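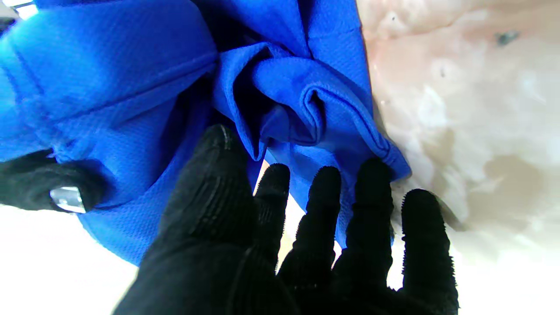 3.2 Sorting habits and the life of household fabric

What surprised us most in the household diaries was how much thought people give to cloth before it ever reaches a wash. We had expected short entries, a line or two per load. Instead we got 1381 entries from 379 households, many of them running to a full page, with opinions on mesh, fleece, old towels and the right way to fold a fitted sheet. Anyone who thinks laundry is a dull subject should spend an afternoon with these diaries!

Diarists sorted by color less often than the older literature would lead one to expect. Sorting by feel was far more common. Rough things went with rough things, stretchy with stretchy, and anything that had ever snagged got a pile of its own. One diarist in Zustside kept what she called the "nervous pile" - sports shirts, net curtains, a lace collar from her aunt - and washed it only when she had the house to herself. We coded entries like this as touch-led sorting. Corina Brunner, who did the first round of coding, and Yoon-hee Shin, who did the second, agreed on this category more readily than on any other.

Touch-led sorting also changed with the seasons. In December the piles grew heavier and fewer, and diarists wrote much more about drying than about washing. Radiators, banisters and the backs of chairs all appear in these entries as places to hang things.

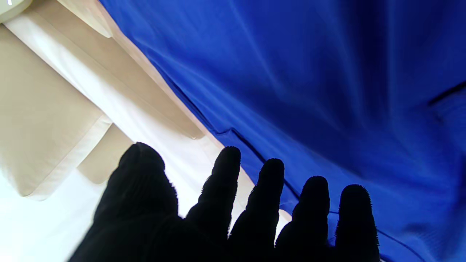 Cushion covers deserve a paragraph to themselves. They sit on the border between clothing and furniture, and our diarists never quite settled where they belong. Some treated them as bedding and washed them on a schedule. Others waited for a spill. A third and rather delightful group turned them over and waited again, sometimes for months, and wrote about it with real candor. We had no code for turning at the start of the study and added one after the ninth week, which meant going back through all the earlier entries by hand. It was well worth the trouble, as turning also came up for rugs, pillows and, in one home, a tablecloth.

3.3 Surfaces used for folding

The diary form asked for the place where folding was done, and here the differences between our two towns were striking. In Ejigu, where most of the homes are small, the bed was the usual choice and folding was an evening job. In Zustside it was the kitchen table, often between meals, and the entries are full of crumbs, homework and interruptions.
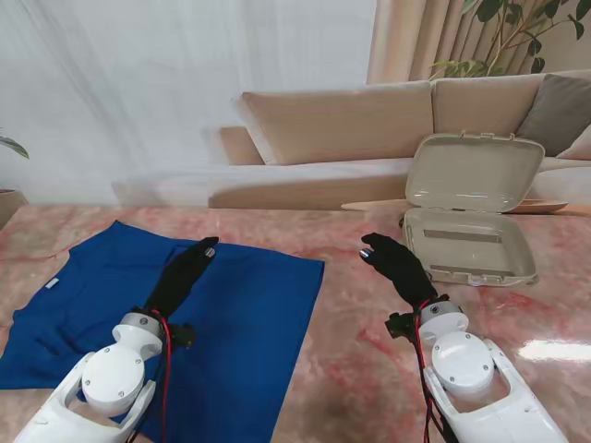 Table folders, as we came to call them, worked in shorter bursts and were more likely to share the job. They also folded more neatly by their own account, though we would treat that claim with some care. Several mentioned a smooth tabletop as a help with shirts and a nuisance with anything slippery. Bed folders made larger stacks and wrote more often about giving up halfway.

We asked 12 of the households to trade places for a week, so that bed folders used a table and table folders used a bed. The entries from that week are among the liveliest in the whole set. Most went back to their old surface as soon as the week ended, but two in Ejigu kept the table and wrote to tell us so. We return to these two homes in Section 5, where we look at how a shared chore moves from one room to another.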